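How to Stack Firewood with Crisscrossed Ends

Updated 31 January 2018

A row of firewood needs something to hold up each end. You can drive posts, buy a metal rack, or build the ends out of the firewood itself. The last method costs nothing and works anywhere the ground is level. It takes a little longer than throwing the wood against a fence, and the wood dries a lot better.

The instructions below are for a single row of split wood, 16 inches long, stacked to four feet. If you cut your wood longer or shorter, everything works the same way. Just keep the pieces in one row close to the same length.

What you need

Split firewood
Two straight 2x4s or landscape timbers for each row, as long as the row
A few flat concrete pavers
A four-foot level
Gloves and boots
A tarp or a strip of metal roofing, and something to weigh it down

Choosing the spot

Pick a place that gets wind. Sun helps too, but moving air does most of the drying. Along the north side of a garage is usually a poor choice. We had a row there at our old place in Endmont and the bottom third grew moss.

Keep the row at least 20 feet from the house if you can. Termites, ants and mice like woodpiles. If you want some wood close to the door for winter, move a week's worth at a time.

A full cord of dry hardwood can weigh more than 3000 pounds, so the ground matters. Stay off septic tanks, soft fill, and decks that weren't built for the load. Softwood is lighter. The pine we burn in the fall comes in near 2000 pounds a cord once it is dry.

Laying the base

Set the pavers in two lines, one every three to four feet, with the lines 10 inches apart. Lay a timber on each line. Check each timber along its length and then set the level across the two. A row that starts out tilted leans more as the wood dries and shrinks.

If the ground slopes, dig the high side down. Propping up the low side with scraps works for a month or two and then the scraps sink.

Pallets are fine as a base if the slats are sound. Check them for rot and protruding nails before you load them.

Building the end towers

Sort out your squarest pieces before you start. You want splits with flat faces and very little taper. Set aside anything with a knot or a crook for the middle of the row. It's worth going through the whole pile for this, as a tower made of odd pieces will rock.

1. Lay three or four pieces side by side at the end of the base, all running the same direction, with a finger's width between them.

2. Lay the next layer on top at a right angle to the first. Use the same number of pieces and keep the outside ones flush with the ends of the pieces below.

3. Turn each new layer a quarter turn from the one under it and keep going.

4. Push down on the corners after every second layer. If a corner moves, swap the piece or flip it bark side up.

5. Stop at four feet, or sooner if the tower starts to lean away from the row.

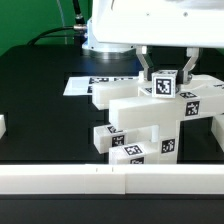 Crisscrossing layers in a tower of white blocks.

Pieces that are thicker on one end should alternate, thick end left, then thick end right. Otherwise one side of the tower gains height faster than the other. If that has already happened, one layer with the thick ends all on the low side will usually bring it back.

Don't wedge small chips into the gaps. They dry out, shrink and drop, and whatever they were holding up drops with them.

Filling the row

Build both towers to two feet before you put anything between them. Then fill the middle, with all the pieces running front to back across the timbers. Bring the towers and the middle up together from there, keeping the towers one layer ahead.

Place the pieces loosely enough for air to pass through. Fit them so they sit still, but don't hammer them tight. Put bark side down for most of the row and bark side up on the top course, where it sheds rain.

Every foot or so, step back to the end and sight down the row. A bulge is easy to fix at two feet and a nuisance at four. For a row longer than 16 feet, build a third tower in the middle.

Covering

Cover the top only. Let the cover hang down four to six inches on each side. A tarp that goes all the way to the ground traps moisture and you will find mold under it in spring. Metal roofing lasts longer than a tarp and doesn't flap. Weigh it down with pavers or a few heavy rounds.

We leave new rows uncovered through the summer and put the roofing on in November.

When is it ready?

Softwood split in early spring is often ready by that fall. Maple and ash need a year in most climates, oak two. The ends of dry pieces show cracks, and two dry pieces knocked together sound sharp. A moisture meter is better than either test. Split a piece, press the pins into the fresh face, and look for 20 percent or lower.

Taking wood from the row

Start from the middle of the top and work down evenly. Leave the towers for last. If you have to start at one end, take the tower down a layer at a time together with the wood behind it, and let the new end slope. Keep children off the row at any height.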